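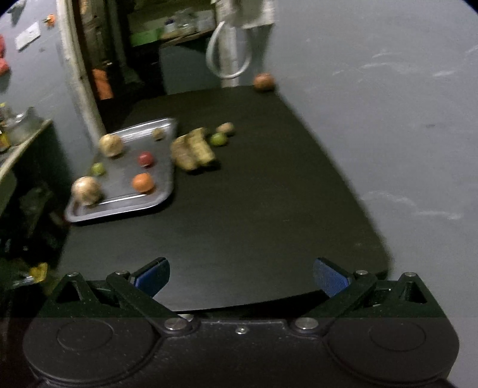
Fruits et légumes sur plateau métallique.

Groupement des dépôts de Fellness et de Wundthorpe
Groupe technique « stockage et froid »
Compte rendu de la réunion du 11 juillet 2018

Présents : les représentants des deux dépôts, un représentant des producteurs, le prestataire frigoriste. Le transporteur est excusé.

Le compte rendu de la réunion de mars est adopté avec une correction : au point relatif aux évaporateurs, lire « dégivrage par résistance » au lieu de « dégivrage par gaz chauds ».

1. Chambre froide de Wundthorpe

Le prestataire présente les relevés du trimestre. La consigne de la chambre principale est fixée à 4 °C. La régulation tient cette valeur hors période de chargement, mais la remontée en température après ouverture des portes reste longue à résorber, surtout le matin, lorsque deux camions se suivent à quai. Le joint bas de la porte coulissante est écrasé sur toute sa longueur. Il sera remplacé avant la reprise des livraisons de pommes.

Le groupe discute du rideau à lanières. Les caristes le relèvent pendant les mouvements et il n'est pas toujours remis en place. Le prestataire propose une porte rapide asservie à une boucle au sol. Le représentant de Wundthorpe demande que la consommation de la résistance de seuil soit comprise dans le chiffrage, cette ligne ayant été oubliée pour la chambre de Fellness.

Décision : devis à demander à Mottram pour la porte rapide, avec et sans résistance de seuil. Le remplacement du joint est engagé sans attendre.

2. Hygrométrie et sondes

Le parc de sondes compte 127 unités réparties sur les deux dépôts. Lors du dernier étalonnage, 26 présentaient un écart supérieur à la tolérance. Toutes proviennent du même lot et sont installées en partie haute, à proximité du soufflage. Le prestataire attribue la dérive à la condensation répétée sur l'élément capacitif et recommande de déporter les supports vers l'allée. Le représentant de Fellness fait observer que ce déport obligerait à reprendre le chemin de câbles, saturé depuis l'ajout de l'éclairage de secours.

Le logiciel de supervision Nosto enregistre une mesure toutes les 10 minutes. Ce pas convient pour la traçabilité mais lisse les pointes d'humidité au moment des chargements. Il est possible de le réduire sans changer de licence. La durée de conservation des données brutes serait en revanche raccourcie, le disque du poste de Fellness étant déjà presque plein. Un export mensuel vers le serveur du groupement est à l'étude – la question des droits d'accès n'est pas tranchée.

Décision : remplacement des sondes hors tolérance. Pas de modification du pas d'enregistrement avant le changement du disque.

3. Contrôle visuel à réception

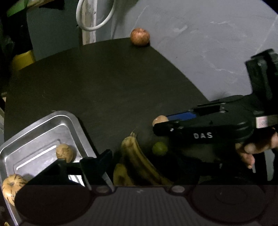
La fiche de réception en vigueur mélange défauts d'aspect et défauts de conservation, ce qui fausse le calcul du taux de refus par lot. La version soumise au groupe sépare les deux rubriques et réserve le refus immédiat aux défauts évolutifs : blessure ouverte, moisissure, ramollissement. Une peau marbrée, avec quelques points plus sombres, comme celle du fruit rouge orangé posé à l'angle de la table, relève de la rubrique « aspect » et ne suffit pas à motiver un refus. Le représentant des producteurs demande que cette règle soit écrite en tête de fiche. Il signale que les deux dépôts ont appliqué ce printemps des pratiques différentes sur des lots issus de la même parcelle.

Le groupe examine ensuite le mode de prélèvement. À Fellness, l'échantillon est pris sur la couche supérieure de la première palette accessible. À Wundthorpe, il est pris à mi-hauteur, ce qui impose de défaire le filmage. La seconde méthode est jugée plus représentative mais elle immobilise le quai. Un compromis est retenu : prélèvement à mi-hauteur sur une palette par lot, désignée par tirage dans Nosto avant l'arrivée du camion.

Décision : nouvelle fiche applicable à la prochaine campagne. Le mode opératoire est à rédiger par Fellness et à relire par Wundthorpe.

4. Compatibilité des produits en stockage mixte

Rappel de la règle : les produits forts dégageurs d'éthylène ne partagent pas la chambre des produits sensibles, même pour une nuit. Les alliacés sont stockés au sec, à part. Le représentant de Wundthorpe indique que la petite chambre ne permet pas toujours de respecter cette séparation en fin de semaine. La pose d'une cloison légère est écartée, le plafond ne disposant que d'un seul évaporateur. Le groupe demande un avis écrit du prestataire sur un renouvellement d'air nocturne, avec estimation de la perte d'humidité correspondante.

Décision : point reporté.

5. Questions diverses

Le transporteur a transmis par écrit une demande de modification des créneaux de quai. Elle sera traitée avec le planning d'automne. Les palettes consignées stockées contre le mur nord de Fellness gênent l'accès à l'armoire électrique et doivent être déplacées. La serrure du local compresseur a été changée ; les anciennes clés sont à rendre au bureau du dépôt.

La date de la prochaine réunion sera communiquée après réception du devis de Mottram.

Commentaires (3)

Un producteur adhérent
Pour le point 3, la fiche s'applique-t-elle aussi aux apports directs, sans passage à quai ? Chez nous les petits lots arrivent en caisses et il n'y a pas de mi-hauteur de palette.

Dépôt de Fellness
Oui pour les rubriques, non pour le prélèvement. Ce sera précisé dans le mode opératoire.

Un lecteur
Le correctif sur le dégivrage n'a pas été reporté dans la version de mars en ligne, qui mentionne encore les gaz chauds.

Contact : secrétariat du groupement, dépôt de Fellness | © 2018 Groupement des dépôts de Fellness et de Wundthorpe | Retour en haut de page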